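Buscamos gente para probar pinzas — 02/05/2022

En **Wuleo** estamos comparando dos pinzas, la Plusar y la Zanard, sobre el mismo brazo y con las mismas tareas de dormitorio. Faltan manos para teleoperar. No hace falta experiencia con robots, sí paciencia. Sesiones de 40 minutos, con descanso entre medias. 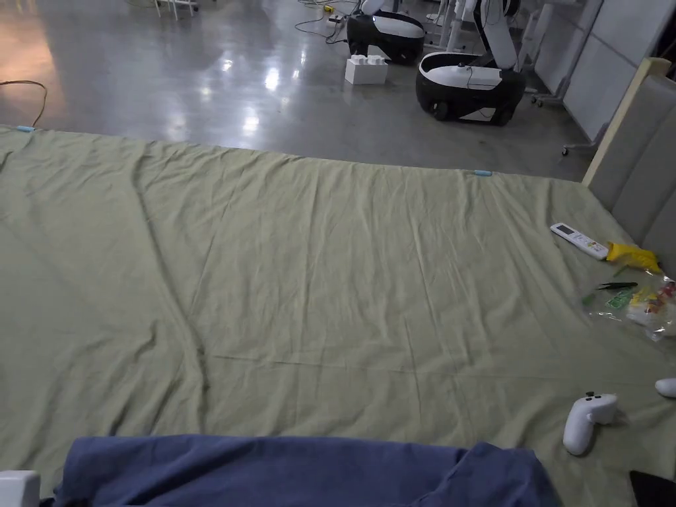
La pinza Zanard agarra mejor la tela fina pero suelta los objetos pequeños, o eso creemos, faltan datos. Llevamos 1,802 intentos y queremos llegar a 2,000 antes de cerrar la comparativa. Se trabaja con los dos mandos blancos de VR, y los objetos van sueltos encima de la sábana verde: el mando del aire acondicionado, la bolsa transparente y alguna cosa más. Al final de cada sesion, cuestionario corto.

Pedimos:

- mayor de edad
- las dos manos libres, nada de férulas
- que no te marees con las gafas
- puntualidad, porfavor

Se paga por sesión. Lugar: nave de Ait Brahim, entrada lateral. Interesados preguntar por Said Alaoui — si no está, Archie Swanson lleva la agenda y apunta los turnos.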